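**Ticket 562: Riline front loader, white residue on dark laundry**

Opened September 2, 2022
Status: open (Egilsson closed it once, I reopened it)

Dark clothes come out of the washer with chalky white streaks. Light clothes probably do too, but who would know. The machine was bought at Egilsson in June, along with the Cania auto-dose cartridge the salesman said would "take care of itself." I'm keeping this log in the ticket because the first two phone calls apparently left no notes.

### What I was told on the phone

- First call: I'm overloading it. I'm not. The drum is half full at most.
- Second call: my water is hard, buy softening tablets. Nobody asked where I live or whether I'd tested it. I have. The strip came out in the soft band, twice.

So before I spend money on tablets, I'm changing one thing at a time. Same program every run (Darks, cold), same kind of load, auto-dose on unless noted.

### Run 1: everything at factory settings

Streaks on three of the dark pieces, worst along the seams and under the arms. They brush off with a dry hand and leave a dusty feel on the fingers. To me that says powder or dried detergent. Lint doesn't do that.

Black cotton is the hardest test of the lot, so that's what I go by. I spread each piece flat on a table and look at it front and back, in decent light, before anything gets put away.
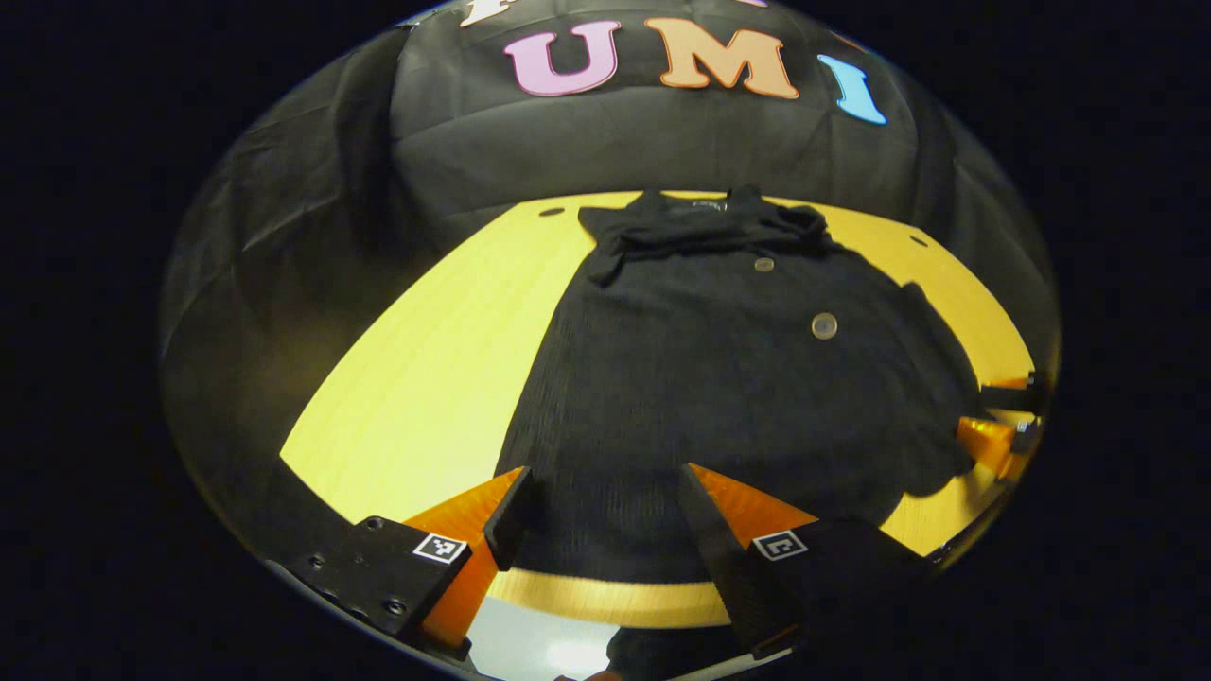 ### Run 2: extra rinse

Added the extra rinse, which makes the cycle 35 minutes longer. Fewer streaks, but still there. If one more rinse helps, there's too much detergent going in or not enough water. I don't consider "run the extra rinse forever" a fix, and the manual doesn't mention needing it.

### Run 3: auto-dose off, Vasstead liquid by hand

Half a cap of Vasstead in the drawer, extra rinse off again. No streaks that I could find. One clean run doesn't prove much, so I repeated it.

### Run 4: same as run 3

Clean again.

### Run 5: auto-dose back on, lowest setting

Streaks are back. The lowest setting looked no better to me than the factory one, and that bothers me more than anything else in this log. Either the setting does nothing or the cartridge isn't listening to it.

I also pulled the cartridge out afterward. There was a stiff crust around the outlet, and the little flap didn't close all the way when I pushed it with a finger. The level window had dropped far more than five washes should account for. The box promises 17 washes per fill. At this rate I'd be surprised to get ten.

### Question sent to Egilsson and Cania

Is the dose setting supposed to change the amount on the Darks program, yes or no? And is a flap that stays partly open normal? Please don't send me the hard water page again.

One other thing I was asked: no, I don't leave clothes sitting in the drum. They come out when the cycle ends and go onto the table, in a heap if I'm in a hurry. 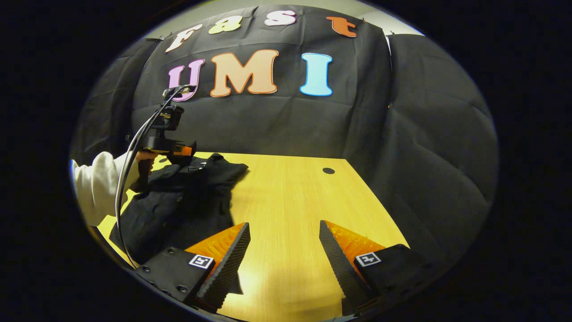 Cania support replied that the dose setting does apply to Darks, but only after the cartridge has been taken out and reseated with the machine switched off. A flap that won't close should be soaked in warm water for an hour, and if it still sticks they'll replace the cartridge through Egilsson. They also suggested a hot empty cycle to clear the hose.

### My answer

The reseating step isn't in the manual or on the box. I've looked at both again. I'll try it, but a setting that shows as changed on the display and isn't changed in practice is a fault in my book, whatever the procedure is.

### Run 6: flap soaked, cartridge reseated, hot empty cycle first

Soaked it for an hour and then a second hour because the first did nothing. The crust came off. The flap closes now, slowly. Auto-dose on lowest, Darks, cold.

Result: faint streak on one sleeve, everything else fine. Better, and I'm not calling it solved. The hose could still have old detergent in it.

### Still open

1. Run 7, same settings, to see whether that last streak goes away.
2. Egilsson to confirm in writing that the replacement cartridge is free of charge. "Should be covered" is what I got on the phone.
3. Please leave this ticket open until I've posted run 7. Last time it was closed while I was still waiting for a call back.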